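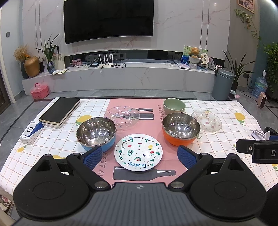 The Lockyer Hall has hosted the Vika Singers' charity concert long enough for both parties to know each other's faults, and this checklist covers the hall's share of them, plus ours. It gets filled in before the doors open and stays in the folder at the side of the stage. Most of it concerns risers, cables and people in long black skirts walking backwards in the dark. Supper comes into it too, and the supper tables are at least cheerful: lemons on the cloth, a pink placemat down the middle, and a round white plate with cherries, a pineapple and the word Fruity painted on it in blue. Ceramic plates stay on the tables. They do not go up onto the choir risers, under chairs, or on top of the piano, whatever the tenors may tell you.

VIKA SINGERS: PRE-CONCERT SAFETY CHECK
Venue: Lockyer Hall, main room, stage and kitchen
Programme: Reltuda, charity single launch and concert
Inspected: 25 Jan 2018
Marking: OK / Fix before doors / Note for next time

1. EXITS AND AISLES

1.1 Front doors open fully and stay open on the hook. OK
Comment: The hook has been replaced with one that works. We miss the brick a little.

1.2 Side exit clear inside and out. Fix before doors
Comment: Clear inside. Outside, two wheelie bins had taken up residence. Moved. Please check again at interval, as they have form.

1.3 Exit signs lit. OK

1.4 Centre aisle wide enough for a wheelchair along its full length. Fix before doors
Comment: Row 9 had crept forward and taken its neighbours with it. Straightened and clipped together. Anyone who unclips a chair to get a better view of a grandchild will be asked to clip it back.

1.5 Audience limit displayed at the door. OK
Comment: The hall sign is legible again. Ticket sales closed below the limit, despite some spirited phone calls.

2. STAGE AND RISERS

2.1 Riser legs locked. Fix before doors
Comment: One back leg on the alto side was resting on optimism. Now locked. Push each section from the side, hard, before anyone stands on it.

2.2 Back rail fitted to top step. OK

2.3 White edge tape present on every step. Note for next time
Comment: Present, but peeling at the left end. Pressed down again and will last the night. Buy the good tape.

2.4 Singers on each section within the marked load. OK
Comment: The basses have asked to stand together. The basses may stand together across two sections.

2.5 Piano wheels locked. OK
Comment: The stage slopes toward the audience. This is charming until the second movement of anything.

2.6 Conductor's podium steady. Fix before doors
Comment: Rocked. A folded copy of last June's programme was found beneath it and has been retired. Replaced with a rubber wedge.

3. SOUND AND ELECTRICAL

3.1 Test tags current on all leads and power boards. Fix before doors
Comment: Two leads out of date, both labelled "good one". Removed from use. The Kastetti speakers and desk came with tags in order.

3.2 No power board plugged into another power board. OK
Comment: First time this has been an OK. Recorded here for posterity.

3.3 Cables taped or matted where people walk. Fix before doors
Comment: The run from the desk to the stage crossed the centre aisle under a tea towel. Now goes around the wall with a proper mat at the doorway.

3.4 Speaker stands on level floor, legs fully spread. OK

3.5 Backing track for Reltuda starts at a sane volume. OK
Comment: Strictly a question of hearing. The launch track was recorded in spare rooms and one laundry, and is louder in some bars than others. Faders marked with pencil. Please leave them where they are.

4. KITCHEN AND SUPPER

4.1 Urn on a stable bench, cord back from the edge. OK
Comment: Only one person fills it. You know who you are, and so does the roster.

4.2 Fire blanket on its hook. OK

4.3 Tablecloths clear of the floor. Fix before doors
Comment: One hung low enough to catch a shoe. Turned sideways and folded under.

4.4 Allergen cards written for all donated food. Fix before doors
Comment: "Nan's slice" isn't an ingredient list. Rewritten after a phone call to the maker, who was reluctant to disclose the nuts.

4.5 Dustpan, brush and a sturdy box for broken crockery within reach. OK

5. FIRST AID AND MONEY

5.1 First aid kit stocked and in date. Note for next time
Comment: Plenty of slings. Short on ordinary bandaids, as ever.

5.2 Water available backstage. OK
Comment: Fans on from the start of warm-up. Any singer who feels faint is to sit down where they are, in tune or otherwise.

5.3 Donation tin attended at all times. OK
Comment: Target for the night is $1000. Tin goes to the locked office at interval and again at close, carried by two people.

6. RECHECK AT INTERVAL

Side exit, aisle clips, riser legs, urn.
Tick the sheet on the back of the kitchen door and write the time beside it. Faults in the building go in the Lockyer Hall maintenance book, and faults in our own gear go on the whiteboard in the rehearsal room.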